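How I Get Yellowed Cotton Shirts Back to a Color I Can Live With

Posted 30 January 2020 in Laundry and Mending
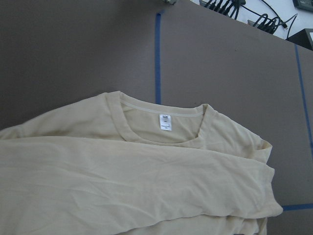
I buy a lot of secondhand cotton, and I also never throw anything out, so I have spent more time than I'd like to admit hanging over a bucket. People email me about this more than anything else on the site (more than the sock darning, which took me a whole weekend to write up, thank you very much), so I'm putting the whole method in one place. It's a long soak with oxygen bleach. You don't need anything fancy, but you do need a free day and somewhere to leave a bucket where the dog won't drink out of it.

First, what kind of yellow have you got? There's the all-over yellow that comes from sitting in a drawer for years with a bit of old detergent and body oil left in the cloth. That's the easy one. Then there's underarm yellow, that stiff, slightly waxy patch that comes from antiperspirant, and that needs an extra step. And there's scorching from an iron or dryer, and I'm sorry, but I've never had much luck with that. A light scorch might fade. A brown one is there for good.

And please check that the thing was ever white! My friend Muireann Heffernan soaked a cardigan for two days last May before her sister told her it had been sold as "buttermilk." It came out very clean and exactly the same color. Look inside a seam allowance or under the collar binding, where light and skin don't reach. If the cloth in there matches the outside, it's probably dyed that way and you can save your powder.

What you need

A bucket or tub big enough for the shirt to move around in
Oxygen bleach powder, fragrance free if you can find it
Plain dish soap
Baking soda
White vinegar
An old soft toothbrush
Rubber gloves
A lid, or a plate that fits inside the bucket

For the bucket I use a Bralten one with measuring lines up the inside. Any bucket does the job, but I love the lines because I am terrible at guessing water. My powder at the moment is Drorico, bought because it was on the bottom shelf and cheap. Read the box on whatever you buy. You want sodium percarbonate near the top of the ingredients and no chlorine.

About chlorine bleach: I don't use it for this. On old yellowing it can make things worse, and it's rough on elastic and on the thread in the seams. Also never, ever mix it with vinegar or with anything else under your sink. The fumes can really hurt you. If you've already tried chlorine bleach on your shirt, run it through a full wash and a couple of extra rinses before you start any of this.

Don't do this with wool or silk either. Oxygen bleach is hard on both of them. Cotton, linen and most cotton-poly blends are fine. If you can't read the label or somebody has snipped it out, test a corner of the inside hem first. Mix a pinch of powder with a spoonful of warm water, dab it on, give it 30 minutes and rinse. If nothing odd has happened to the color, carry on.

Step 1: Wash it once, the ordinary way

I skipped this for years and I was wrong. A normal warm wash with half your usual detergent gets the loose stuff out so the soak can go to work on the stubborn stuff. No fabric softener. Softener leaves a coating, and if you've been using it for a long time that coating may be part of your problem.

Don't dry it. You want it going into the bucket damp.

Step 2: Treat the underarms and collar

If your shirt is yellow all over and nowhere in particular, go on to step 3. Otherwise, make a paste from two spoonfuls of baking soda, one of dish soap and enough water to make it spreadable, like frosting. Turn the shirt inside out. Most people scrub the outside, but the buildup comes from the skin side, and that's where the paste should go.

Rub it in with the toothbrush. Small circles, light hand. I was taught by my grandmother, who scrubbed like she was cleaning a barbecue, and I have worn through a few collars that way. Ribbed collars especially don't like it: the ribs go fuzzy and then the neck never sits flat again. Go along the ribs and you'll be fine.

Leave the paste on for an hour, then rinse it out in warm water. If the underarm still feels waxy or stiff between your fingers, soak just that part in straight white vinegar for half an hour and rinse again, really well. Then do the paste a second time if you have the patience. (I usually don't.)

Step 3: Mix the soak

Hot tap water. The powder needs heat to get going, and if you mix it cold it just sits on the bottom looking like sand. Fill the bucket partway with the hottest water your tap gives and the label allows, add the powder and stir with a wooden spoon until you can't feel grit anymore. The box will give you an amount for a soak, so go with that. I used to double it. It didn't help, and I went through a tub of the stuff in no time.

Put your gloves on before you put your hands in. It dries out your skin something awful.

Now the shirt goes in, and you push it down until the air comes out of the sleeves. Long sleeves are a pain. They trap air and float up like arms waving at you, and whatever is sticking up out of the water won't get treated, so you end up with a tide line across the cuff. That's what the plate is for. Set it right on top of the shirt to hold everything under.

If you have a lid, rest it on loosely. Do not snap it shut! The solution gives off oxygen as it works and a sealed bucket can build up pressure. Kieran Dolan, who I share a laundry room with, found this out with a screw-top tub and we were mopping for quite a while.

Step 4: Leave it alone

Eight hours is my minimum. Overnight is better. For the really sad cases, things that have been in an attic, I'll go as long as 48 hours, but I change the soak partway because the powder is spent after six hours or so and after that you're mostly just keeping the shirt wet.

The water will turn yellow, and sometimes quite a startling shade of brown. I find this deeply satisfying and have been known to call people in to look at it.

Give it a poke and a swish whenever you walk past. Move the folds around so the same crease isn't pressed under the plate the whole time.

Step 5: Rinse and wash again

Tip the water down the drain, rinse the shirt until it stops feeling slippery, and run it through another normal wash. I throw in half a cup of vinegar in the rinse to help with any leftover powder. By that point the soak is rinsed out so you're only dealing with a trace of it, but please don't pour vinegar straight into the soak bucket.

Step 6: Dry it flat, or in the sun, but not in the dryer

The dryer can set whatever is left, and then you're stuck with it. Wait until it's dry in the air and then look at it in daylight. Wet cloth always looks darker than it is, and I have given up on shirts at the wet stage that were perfectly nice the next morning.

Sun helps too. A bright day on the line will take a bit more yellow out of white cotton for free. Turn it inside out if there's any print or colored stitching you care about.

If I'm drying indoors I lay things flat — knits in particular — and pull the side seams straight with my hands, then pat the collar into an oval. My drying rack is a folding Zanwood that pinches my fingers every time, so a towel on a table gets a lot of use at my house.

How many rounds?

One round does it for most drawer yellow. Underarms often want two. If you've done three and there's no change between the second and third, stop. You're just wearing out the shirt. At that point I'd either dye it (tea is lovely on an already yellowish cotton and hides a lot) or let it be a gardening shirt.

A few things people ask me

Will it fade a printed shirt? It can, a little. Test first, keep the soak short, and keep an eye on it.

Can I do it in the washing machine? If you have a top loader that lets you pause it, sure. My old Dekker would let me stop it full of water and go to bed. The front loader I have now won't hear of it, so it's the bucket.

Does lemon juice work? A bit, in the sun, on small marks. I wouldn't do a whole shirt with it. You'd need a lot of lemons and you'd be sticky.

How do I stop it happening again? Use less detergent than you think, skip the softener, let your antiperspirant dry before you get dressed, and wash things before you store them, even when they look clean. Especially then! A shirt worn once and folded away is the one that comes out yellow. And don't store whites in plastic bags or right up against cardboard. An old cotton pillowcase is perfect.

Can I keep the leftover solution? No, mix it fresh every time. It doesn't keep, and it shouldn't be bottled up anyway.

If you've got a stain that isn't covered here, the rust and ink pages are both linked in the sidebar, and the one on candle wax is coming as soon as I've ruined a few more tablecloths.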